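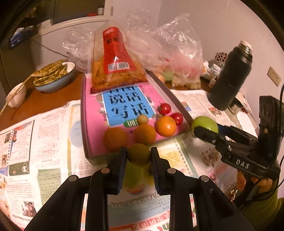 ok so the hand-held gripper build has reached the stage where I spend whole evenings picking up fruit. Thread, because a few of you asked how it's going and I have too many opinions for one post

quick recap for new people: I'm building a pair of grippers you hold in your hands, one left, one right, and whatever they record is supposed to teach a small arm on my bench at home. The arm is named Grarnia. It's the third arm. We don't talk about Grarnia's parents

printed parts come from the shared workshop over in Drirnbridge, everything else happens at home. Workshop printer was booked solid all February so I got one slot, on a Thursday, and had to get every part on one plate. It fit! Barely!

biggest lesson so far is ribbed finger pads. My first set was smooth and anything round just squirted out sideways. I chased a lime under the couch more times than I want to admit

with ribs, a little lime-sized fruit sits between the fingertips nicely and I can squeeze a lot less. Apples are a different problem because the jaws have to open so wide that the pads meet the skin at an angle

cherry tomatoes are the mean test. They roll, they're small, and they tell on you right away if the spring's too strong. I ate the evidence

numbers for the number people: 222 recorded grabs so far, 200 I'd keep. The other 22 are mostly me bumping one gripper into the other like I'm trying to clap

oh and the grip force thing. I was using a stiff spring from the Quinlan kit and my hand was done after 40 minutes. Swapped it for the soft one and did 55 the next night and still had enough hand left to wash dishes

someone asked why I don't clear everything off and use a plain white mat. I tried that! Grarnia got really good at white mats. Put one newspaper down and it reached for a headline

so now I practice on a messy table. Newspaper everywhere, fruit piled on a pink workbook, crinkly plastic bags in the back. Clear plastic is going to be awful for the camera and I kind of can't wait

cable management, ugh. The cable loops up off the gripper and every time I turn my wrist it wants to join in. I've tried zip ties, velcro, and one of those curly phone cords (do not do the curly phone cord)

if you're printing something like this: cut windows in the wide body. Mine was a solid slab in the first version and it was so front heavy. Also use real screws up top, I had glued mine and then needed to get back in there two days later, of course

software side is called Wultard and it's a mess, sorry, I'll put it up once it stops crashing when you unplug the left hand first. Unplugging the right hand first is fine. No clue. I've been staring at that one all week

next up is two-handed stuff, so one side holds the thing still and the other does something useful. I want to try bags first, then lids. Bowls are later, I like my bowls

if you've got a spare source for soft ribbed pads in black please send it my way, the sheet I cut mine from is down to a strip as wide as my thumb

ok going to go charge everything. More when the left hand bug is dead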